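How to test whether a machine can tidy your worktop (stacking bowls, the bench version)

Updated in April. Kamala Acharya did the first write-up of this, I've cut it down and put the order right.

People keep asking us if robots can do the washing up yet. Short answer, no. Bits of it, on a good day, with someone stood near by. Longer answer is you can find out for yourself with a few bowls and an afternoon, and you'll learn more than from any promo video. This page is the bowl test. One chore: bowls out on a counter, bowls in a stack. Sounds like nothing. A child of four does it. Most arms we've tried don't, or do it once.

What you need

A real kitchen counter, not a lab table. Lab tables are too kind.
Bowls of different sizes and depths. Don't buy a matching set.
At least one shallow dish.
A hand-held gripper if you're collecting demonstrations, or the arm itself if you're past that.
Paper and pen. Yes, paper. Wet hands and laptops, no.
A towel.

Step 1. Leave the kitchen alone

Biggest mistake, and everyone makes it. They clear the counter first. Then the machine works nicely, and then it goes into a house and there's a sauce bottle in the way. Leave the bottles. Leave the cooker, the cables, the bag that's been there since the weekly shop. Move things only if they'd be dangerous if knocked - knives, hot pans, anything plugged in that could be dragged over the edge.

Step 2. Write down what counts as done

Before the first go. Otherwise you'll be generous. Ours reads:

All bowls in one stack, biggest at the bottom.
Nothing hanging past the front edge.
Nothing else on the counter tipped over.
No help from a person after the start.

A bowl sat crooked inside another is a fail on our sheet. Musyoka Tanui thinks thats harsh and marks it as half. Pick one and stick with it.

Step 3. Do it by hand first

Just you, ordinary speed. Notice what your fingers do. You probably hook the rim with a thumb inside and fingers outside, and you tip the bowl slightly before it leaves the counter. You feel it touch the one beneath and let go a moment later. You won't have thought about any of that. The machine has to get all of it from somewhere.

Step 4. Do it with the hand-held gripper

Same job, two fingers only. Slow down. Come in from above with the pads open, one pad inside the rim and one outside, close, lift straight up. Deep bowls are easier than you'd think, there's plenty of wall to pinch. Shallow dishes are horrible, the rim is low and the fingertip hits the counter before it gets a hold. Bowls that touch each other are the other trouble spot, no gap for the outside pad. Go for the far side of the rim, or nudge them apart first and let that nudge be part of the recording.

Do 16 clean runs. Change the layout after every 4. Swap which bowl is nearest, put the small ones behind the big ones, let two of them touch.

Keep the bad runs in a seperate folder. Don't bin them.

Step 5. Check the start position before each run

Look down over the gripper before you move. Fingers open, bowls where the sheet says, and you know which one you're going for first. In this layout the red bowl is nearest, right between the blue pads, with the big white bowl just behind it to the left, the shallow dish further back, and two deep off-white ones touching on the right. Cooker and bottles left where they were, see Step 1. The big white one is the base of the stack, so the red goes into it.

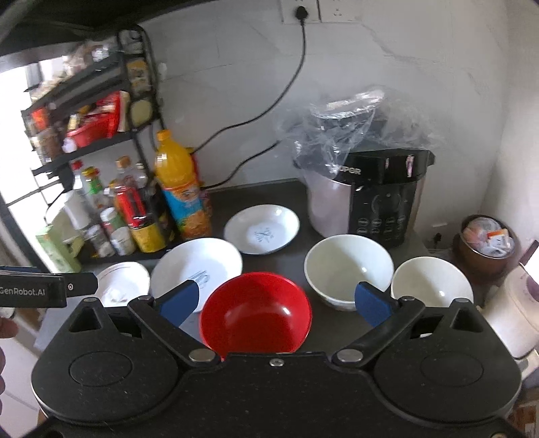
Step 6. Hand it over to the arm

Same counter, same bowls, same sheet. Start with two bowls. If it can't do two don't bother with more, you'll only be mopping. Stay within reach of the stop button the whole time.

Things we see go wrong, most common first:

Pinches the rim off-centre, bowl swings, knocks its neighbour.
Shiny glaze confuses the depth, fingers close on air.
Lets go too high. Loud.
Goes for the shallow dish and scrapes at it until you stop it.
Puts the small bowl down first and then has no plan.

Our arm at the Zetunent bench is fine with two bowls on most days and falls apart once a third is touching one of the others. The Grarkeck kit is slower but gentler on the let-go. Neither does the shallow dish yet.

Step 7. Score it and write up

One line per run. Layout, number of bowls stacked, what failed, who was watching. Don't average across layouts, the easy ones hide the hard ones. If you change lighting, start a new page.

So can they do chores?

Stacking, partly. Washing, drying, putting away in a cupboard with a door that sticks - no. On the shop floor it's a better story as the parts are all the same and somebody has bolted down everything that isn't. Kitchens aren't like that. Next page is cutlery, still being written, Kamala has the notes.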